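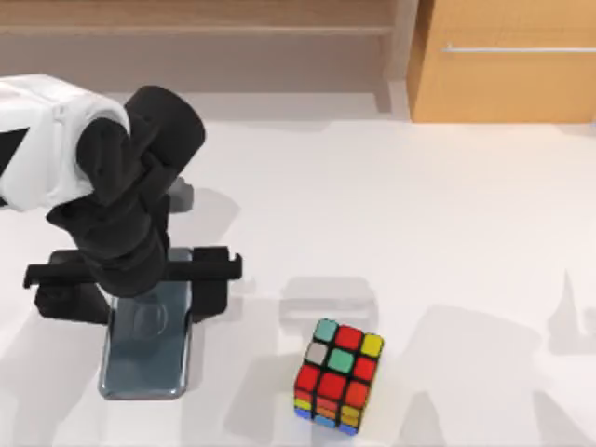 Figure 1. Simulated arm over a white tabletop.

# Free weeks and paid weeks: do open archives sell wrestling subscriptions?

Media and Audiences, second-year project report
November 25, 2019

## 1. What I set out to check

Wrestling companies with their own streaming service like to open part of the library for a while before a big show. The claim behind it is always the same. People who watch for nothing will get hooked and pay when the gate shuts. I have read this claim in trade blogs, fan newsletters and press releases, and I have hardly ever seen a number next to it.

My project looked at one small case. Cendell is a subscription service run out of Laltusville that carries the shows of a regional wrestling promotion, Vurata, plus a back catalogue of older cards. In April it unlocked most of that catalogue for 12 days ahead of Vurata's spring supershow. The press release afterwards called the offer "a huge success with fans old and new". I wanted to know what that could mean.

## 2. What I had to work with

Cendell does not publish subscriber figures. I wrote to them twice and got one reply, a polite one, which sent me back to the press release.

So I used what was public:

- the members' forum, where every paying account gets a badge with a joining month
- the comment threads under the free shows
- a short survey I posted on two fan boards, with the moderators' permission

The forum was the most useful. I went through the posts made in the 90 days after the free period and noted each badge once, however often its owner posted. That gave me 1,119 separate accounts. A badge only proves that someone paid at some point in the month shown. It says nothing about how long they stayed, and plenty of subscribers never post at all. I come back to this in section 5.

## 3. What the badges showed

Only 17 of the 1,119 accounts had an April badge. I checked this twice, as I had expected more. Even if every one of them joined on account of the free shows, it is a thin result for a promotion that was on the front page of the service for the best part of a fortnight.

It is also unlikely that every one of them did. The supershow itself was in April, and it was for members only. Anyone who wanted to see the Ra title match live had to pay whether or not they had watched a minute of the free material. Several of the April accounts said in their first post that they had signed up for that match. Two mentioned old cards. The rest did not say.

The comment threads under the free shows were busy, and Cendell's release made a lot of this. Most of the comments I read came from accounts that already had a badge from an earlier month. They were arguing about a disputed count-out and whether tag matches used to be better. Enjoyable reading, but these people were already customers.

## 4. What the survey added

Not a great deal. Replies came mostly from keen fans who had been members for a long time, and people like that tend to think well of anything the promotion does. The answers I found worth keeping were the written ones. Some members were annoyed that they had paid for a month in which non-members could see nearly everything. One wrote that the free shows had reminded them how much of the catalogue they never used, and that they were thinking of cancelling.

I did not expect that and I would not build anything on a single reply. It does raise a cost which the press release leaves out.

## 5. Weak points

My sample is forum users, and new members may take a while to start posting. A casual fan who joined in April and quietly watched would not show up in my figures. I have no comparable spring without a free period either, so I can't say how many people would have joined anyway. My supervisor's comment on the draft was that the low figure could mean the offer failed or could mean the forum is the wrong place to look. I agree, and I lean towards the first.

I should also say that I started out doubtful, and it is easy to find what you are looking for in a pile of forum posts. The badge notes are in Appendix A so that somebody else can go through them.

## 6. Findings

Nothing I could reach supports the phrase "a huge success". The free period got a lot of attention from existing members, and the sign-ups I could see are at least as well explained by the title match. Cendell may have figures that show something different. If so, it has chosen not to print them.

For a follow-up I would ask the service for joining dates by day, with names removed, and compare the week of the free shows with the week of the supershow. I would also put a question about cancelling in the survey from the start.

Appendix A: badge notes by month
Appendix B: survey questions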